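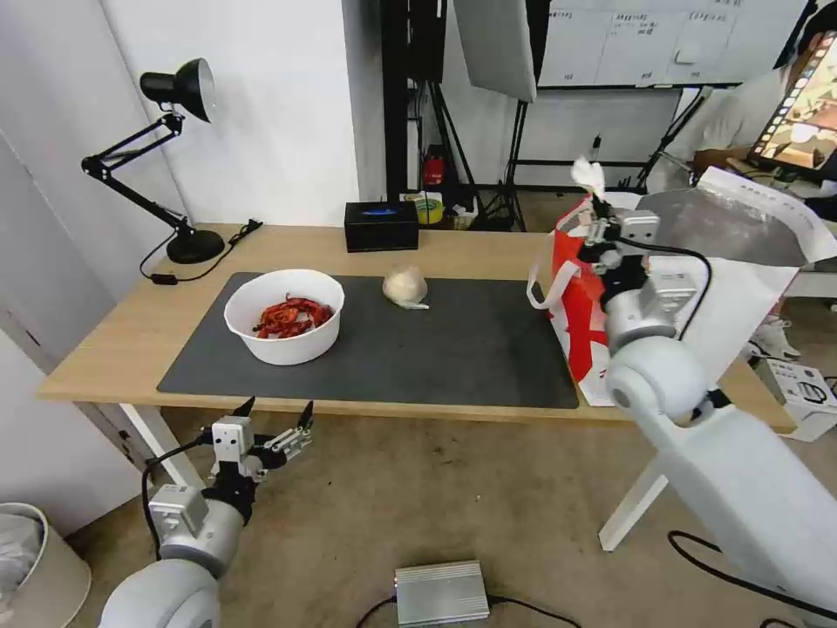 How a robot arm learns to pick things up

Zimska is a robot with two arms. It is being built at Grondovwood, a shared workshop in Ammont where people pay a little each month to use the tools and the tables. Selina Marti started the project one September. Other members join in when they have a free evening.

Zimska has no legs and no face. It can't talk. Its job is to tidy a table, and it is still learning how. This page explains what the parts do and how a robot can get better at a job.

What is a robot?

A robot is a machine that can sense something, work out what to do, and then move. A washing machine senses how much water is inside and turns its drum, so some people call that a robot too. Most people keep the word for machines that can do more than one kind of movement.

Zimska has to do three things over and over. It looks at the table. A computer decides where the arms should go. The arms move a tiny bit. Then it looks again. All of this happens many times in one second, so it seems to be one smooth movement.

Joints

Hold your arm out straight and touch your nose. You bent your elbow, and you probably turned your shoulder and your wrist as well. Those are joints. A robot arm has joints too, and there is a motor at each one.

A motor is a part that turns when electricity goes through it. The motors near the shoulder have to be strong, because they lift the whole arm. The ones near the wrist can be smaller. If you look at Zimska's left arm, the shoulder end is big, white and rounded, and the wrist is silver and grey.

Each joint also has a sensor that measures how far it has turned. Shut your eyes and lift one hand above your head. You know where your hand is without looking. The sensors do that job for the robot.

Cables run along the arms. They have to be long enough for the arm to stretch out, so there is a loop of spare cable at the side. On the first try the loop was too short and the arm pulled its own plug out. Selina made it longer and it has been fine.

Grippers

At the end of the arm is the gripper. Yours is called a hand and has four fingers and a thumb. Zimska's left gripper has two fingers with black tips. They open and close like a clothes peg.

Two fingers are enough for a lot of jobs. You can try this yourself. Use only your thumb and one finger and pick up a pencil, then a sock, then a cup. The pencil is easy. The cup is harder, and you might find you want to hold it by the rim.

Squeezing is a problem. If the gripper squeezes too gently, things fall. If it squeezes too hard, things get squashed. The computer can measure how hard the motor is pushing and tell it to stop.

Why tissue is difficult

A wooden block stays the same shape when you pick it up. A crumpled tissue doesn't. It bends and folds, and it looks different every time you put it down. It is also very light, so the robot can hardly feel it. In the picture, the right gripper has a piece of white tissue pinched between its fingers.

Thin plastic bags are difficult in another way. You can see through them, and they are shiny, so the camera gets muddled about where the edge is. There is a bag like that on the mat, wrapped round something small.

Dried chillies are curly and they get tangled up. When Zimska reaches for one it often gets two, or knocks the others about in the bowl. (If you ever handle dried chillies yourself, ask a grown-up first and wash your hands afterwards. They make your eyes sting. Robots don't have this trouble.)

The dark mat helps. Pale things show up well on dark grey, and the bowl is white, so the computer can find it quickly.

How does it see?

A camera makes a picture out of thousands of little dots, called pixels. Each pixel is stored as numbers. A person looks at a bowl and thinks "bowl". A computer gets a long list of numbers and has to find the pattern in it.

To do this it needs practice with a great many pictures: bowls from the side, bowls from above, bowls with things in. After enough of them it gets good at spotting a bowl it has never met before. It can still be wrong. Zimska once tried to pick up a patch of sunlight.

Light matters a lot. At four in the afternoon the light from the window is different from the light at ten in the morning, and shadows move across the table. The group tries to keep the lamps in the same places when they are working. Later on they will move them on purpose, so that the robot gets used to changes.

How does it learn?

There are two main ways to get a robot to do a job.

The first way is to write down every step. Move the arm forward 200 millimetres. Go down 40 millimetres. Close the gripper. This works well in a factory, where each part arrives in exactly the same place. It works badly on a messy table.

The second way is to show it. A person guides the arms through the job while the computer remembers two things: what the camera saw, and how the joints moved. One go is called a demonstration. You need lots. For the first job, putting a crumpled tissue into a bag, the group recorded 39 demonstrations in one week and the robot was still hopeless. It closed its gripper too early and caught nothing but air.

They kept going. With 200 demonstrations it could do the job if the tissue was near the middle of the mat. The plan is to reach 2000, with the tissue in all sorts of places.

Learning to ride a bike is a bit like this. You can read about it, but you need to have a lot of goes. The robot is much slower than you, though. You would learn to put a tissue in a bag in one try, and you could do it with a sock straight afterwards. Zimska would have to be shown the sock.

Keeping safe

Robot arms are heavy and they don't know you are there unless they have a sensor that tells them. At Grondovwood these are the rules:

Nobody reaches over the table when the arms are switched on.
One person always stands by the stop button.
Long hair is tied back and sleeves are rolled up.
The arms move slowly when something new is being tested.
Cables are checked before the power goes on.

Children can visit and watch from behind the line on the floor.

Try it: be the robot

You need two people, a tea towel, a bowl and some screwed-up paper.

1. Lay the tea towel flat on a table. Put the bowl on one side and the paper on the other.
2. One of you is the robot. Shut your eyes and hold out one arm, with your thumb and first finger ready to pinch.
3. The other one is the computer. You may only say these words: left, right, forward, back, up, down, open, close, stop.
4. Get the paper into the bowl.
5. Swap over.

Write down how many words it took. Then move the bowl and use exactly the same list of words again. What happens?

Words to know

Demonstration: one go at a job, shown to the robot so it can learn.
Gripper: the part of a robot that holds things.
Joint: a place where an arm can bend or turn.
Motor: a part that turns when electricity goes through it.
Pixel: one tiny dot in a picture.
Sensor: a part that measures something, such as light or how far a joint has turned.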